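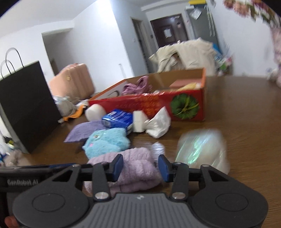 1/ Right, the great flat declutter. One month, one small flat, two people who can't throw anything away. I'm posting this so I can't back out!

2/ Started with towels. Trevor Whiteley (my other half, keeper of every towel since uni) agreed to keep 14. I wanted eight. We're calling it progress.

3/ Sold the old Tendo heater on the local page in an hour. Bloke drove over from the far side of town for it, lovely chap, stayed for tea and told us all about his allotment.

4/ The Karaca teapot stays. I don't care that the lid's chipped, my nan poured from it every afternoon and I'm not discussing it. 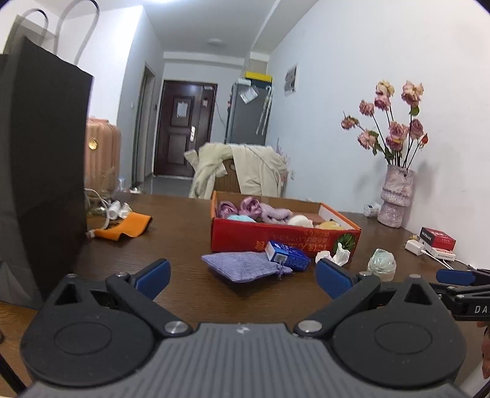

5/ Cables next. Why do we own so many chargers for phones we got rid of years ago?? Two carrier bags to the recycling point and I still couldn't find the one for my toothbrush.

6/ Running total from selling bits: £276. Trevor wants a new bike rack, I want a weekend in Whitby – talks are ongoing.

7/ Books in November, when I'm feeling braver. There are 200 in the hall alone and he's already started hiding the cricket ones. If anyone wants a bread maker, shout, it's yours if you collect.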